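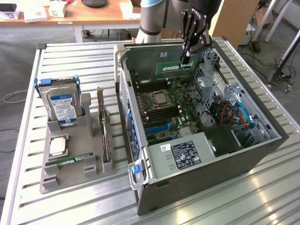
BRISURBERG, Sunday, August 14, 2022

Grornen has opened orders for Plalta, a robotic workstation designed to take desktop computers apart for repair and reuse. The company confirmed that the system will be offered both for outright purchase and as a monthly service, with the first deliveries to customers planned for December.

Plalta is intended for refurbishers, local authorities and larger employers that retire office computers in batches. The workstation combines a robotic arm, a two-finger gripper and a slatted aluminium worktable with a parts holder placed beside the computer. The holder is 3D-printed and has a separate place for each type of component, among them the hard drive, the processor, the memory and narrow expansion cards. Grornen will supply holders to match the models a customer handles most often.

The tower is laid on its side with the side panel off before work begins. In the present version the panel must be removed by a member of staff, who also unplugs any cables that stand in the way of the arm. Grornen has stated that both tasks will remain manual for the time being, and that customers should plan for one trained person to look after every 2 workstations.

The trial of the system was carried out with Simanjuntak, a refurbishing firm which handles retired equipment from schools and public offices in the region. Over the course of the trial 314 desktop computers were processed. According to the results released by the two firms, 87 per cent were completed without a member of staff having to step in once the arm had started. Most of the remaining cases involved drive caddies that were stiff to release or memory modules seated very tightly in their slots.

Simanjuntak has said that it will keep the workstation in use at its Brisurberg site and is considering a second. The firm reported that the condition of recovered parts was good, and that memory and hard drives in particular could be passed directly to testing. It also asked for changes to the software - chiefly a clearer message when the arm stops, and a simpler way of adding a new computer model - and Grornen has agreed to include both in the version sent to customers.

At launch, Plalta will support 15 desktop models. Further models will be added at no charge to customers who take the monthly service, while those who buy the workstation outright will receive updates for the first year. Laptops and all-in-one computers are not supported.

The removal of data from hard drives does not form part of the service. Customers remain responsible for wiping or destroying drives under their own rules, and Grornen advises that recovered drives be logged as soon as they are taken from the holder.

Installation and two days of staff training are included in both offers. Prices are available from Grornen on request and depend on the number of workstations and the holders required. Organisations wishing to see the system at work may apply to the company for a visit to its Brisurberg laboratory.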